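OK, I've been holding this in all morning and I need to talk about Oladwood getting into the league. Thread, because I have way too much to say!

First thing, for people who don't follow the lower divisions: we've had the same clubs in this league for six seasons. Same away trips, same parking lots, same guy at Hartley with the drum. I love it. But it was getting a little sleepy, and a new club changes the whole feel of a season before a ball is even kicked.

And it's Oladwood! A town that has been playing pickup games on the fairground field forever and finally has a real team with a real crest (green and cream, very nice, I already want the scarf).

I went to their open friendly in June. The crowd was 467, which they read out over the speaker, and people cheered their own attendance. I cheered too. I don't even live there.

The ground is tiny. One stand with 37 seats under the roof, everybody else on the grass bank with blankets. You can hear every single thing the players say to each other, including some things the kids in front of me were very happy to learn. 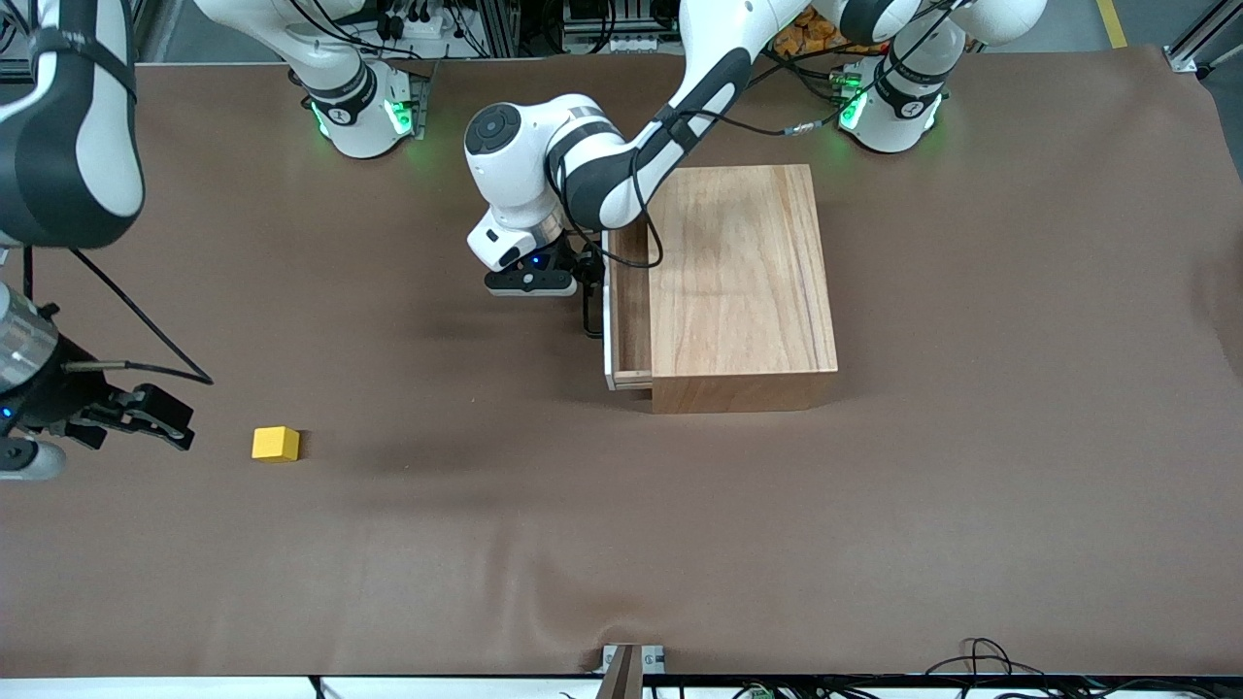
Now the soccer part. They play three at the back and they push those wide players so high it's a little scary. Against Stomix Athletic they got caught twice in the first half and then kept right on doing it. I loved that. Final score was 3-2 and I was hoarse.

Stuart Nuttall is the coach, and some of you will remember him as the left back at Flukden who took every throw-in like it was a corner. His team does the same thing now! Two of the three goals came from long throws.

Will it work over a full season? No idea. Hartley are going to sit deep and wait for them, and Flukden have the fastest front two in the league. I can see a rough month or so early on while they figure out when to stay home.

I've seen people say the league should have waited and let them build up first. I get it -- we all remember clubs that came in too fast and were gone by spring. But they've sold 675 season tickets, and that grass bank has plenty of room on it. I'd say they're ready.

Also, the derby with Flukden is going to be a short bus ride for both sets of fans. We have never had a proper derby in this league. I'm already planning my day around it.

If anyone here is going to the opener, bring a blanket and get there early, the bank fills up from the halfway line out. And try the onion rolls by the gate, they sell out before kickoff.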